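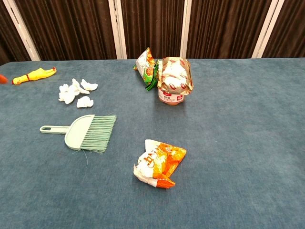 *A table at the Brekstead hall, with tissue, a rubber chicken and a hand broom.*

Brekstead's community hall will ask groups to clear their own tables from June, after a spring in which cleaning took up a growing share of the hall's budget.

The hall spent £840 on extra cleaning between January and April. Mireille Brunet, who manages bookings, said most of it went on small rubbish left behind after family afternoons, chiefly used tissues and snack wrappers.

"People stack the chairs and forget the tabletops," she said.

The cloth-covered tables are the main difficulty. They can't be wiped down like the ones in the kitchen, and crumbs work their way into the surface if they are left overnight.

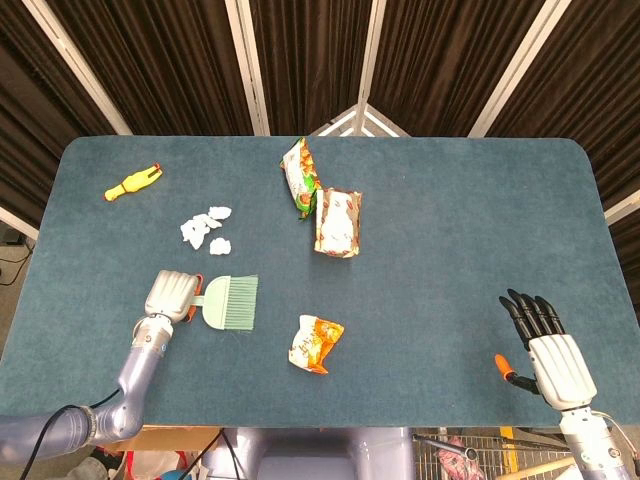

Under the new rules, wrappers and tissues must be picked up by hand first and the cloth then brushed towards one edge. Toys go back in the box by the door. Groups that leave a table uncleared will lose £80 of their deposit.

Theerawat Yimyam, who runs the Kuda playgroup, said his families would manage. "It's ten minutes at the end. We'd like a second bin, though."

The hall has 53 regular bookings a month. A second bin has been ordered.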